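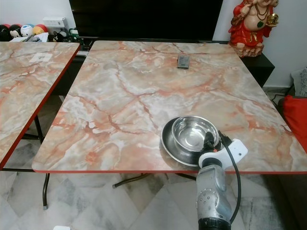
Thongchai Kaewsai buys tables for a living, and he would like it known that he doesn't own a nice one.

"Mine folds," he says. "It has a marble top that has never been near a quarry. Cream, gray, white, and then these patches of orange and pink, like somebody spilled soup on Italy. I love it."

Kaewsai runs Pelano, a secondhand furniture store on the ground floor of an old seed warehouse in Laltholm. The store has 291 pieces in it this month, by his own inventory, and he admits that most people walk past the folding tables to get to the walnut. He thinks they're making a mistake, though a profitable one for him.

I came to ask about the faux-marble folding table, a thing I had eaten at for most of my childhood without once looking at it. Kaewsai had plenty to say before I'd found a pen.

"First, look at the edge," he says. "You get this thin red-orange trim. Who chose that? The top is trying very hard to be a palace, and then the edge says lunch counter. I've asked dealers with forty years in the business. They shrug."

He grew up over his aunt's restaurant, where the tables came out at 11 in the morning and went back against the wall after the last customer. His job was folding the legs. He still has opinions about legs. A good hinge, he says, makes one sound. A bad one makes three and takes some of your thumb.

The gloss is what sells them, when they sell. He likes steel dishes on it, a bowl sitting in a plate, the way his aunt served soup. "You put a steel bowl on oak and it looks like you're camping. You put it on this and it looks like dinner." He also likes that one wipe with a damp rag does it. He has a walnut dining set in the window at $800 and will not let anyone put a coffee on it, himself included.

I ask whether the pattern fools anybody.

"No. My mother-in-law, for 2 years. Then she tried to lift one end, and it came up."

The corners matter to him as well. He'll pay more for a rounded corner than a square one, having raised two boys at forehead height. Square corners go to a dealer in Dovhaniuk who sells to students, "and students deserve what they get."

Not everything about the tables is defensible. The far side always ends up as a shelf. In his house it collects the remote, phones, school forms, a flashlight and the mail he's avoiding. He has tried clearing it before meals. He has tried a basket, and the basket now sits on the far side of the table. Heat is another problem. A pan straight off the stove will leave a ring, and there's no sanding it out the way you would with wood. He keeps a stack of cork mats by the register and gives one away with every table. Most customers, he suspects, put them in a drawer.

A clean folding table at Pelano goes for $90. He thinks it should be more, and so far he is alone in that view. Last January a café called Sumham took six of them, and he drove over to see how they looked.

"They'd put tablecloths on them," he says. He had the noodles, paid, and lifted a corner of the cloth on his way out to check on the trim.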